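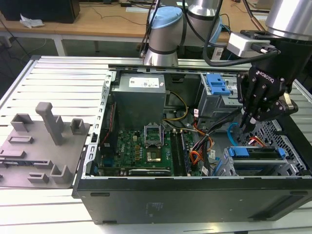 The Blue Clip

The refurbishing shop at Clurnau had 728 old office computers to take apart by the end of July, and a machine that was going to do it. Burgi Zürcher had signed for the machine. Everaldo Moura had been taking computers apart by hand for 20 years and was asked to sit beside it in case it had questions.

It had no questions. It had two arms, and by half past nine one of them was hanging over a Dell with its side off, fingers down, considering a blue drive carrier.

"What's it doing?" said Latrice Montoya from accounts, who had come down with her tea.

"Thinking about the clip."

"Is it a hard clip?"

Everaldo held his thumb and finger a little way apart and brought them together. "That's the clip," he said.

The fingers went down a centimetre. They came up a centimetre. On the screen a line of green text said GRASP CANDIDATE 30, which suggested that the first 29 had been turned down on their merits.

"My nephew's like this with peas," said Latrice.

Burgi arrived with a man from Cimgate called Rosenthal, who wore a very clean jacket and spoke of the machine as one speaks of a promising horse. It had done the whole job at Cimgate, he said, many times over. Everaldo asked whether that had been with the same model of computer. Rosenthal said it had been with the same computer.

"The one?"

"A very representative one."

The arm descended again. This time the fingers closed, softly, on a cable. Rosenthal made a note. Everaldo reached for the red button and they all waited while the arm went home, a journey it made beautifully.

"It's the cables," Rosenthal said. "They move."

"They do that," said Everaldo.

At ten Burgi took their visitor up to see the slides. Latrice rinsed her cup. Everaldo looked at the stairs, pinched the blue clip, slid the drive out and put it in the tray, then did the next one, and the one after that, with the arm parked over him like a supervisor.

The monthly report went upstairs in August. It gave the machine's total as 728, and recommended a second.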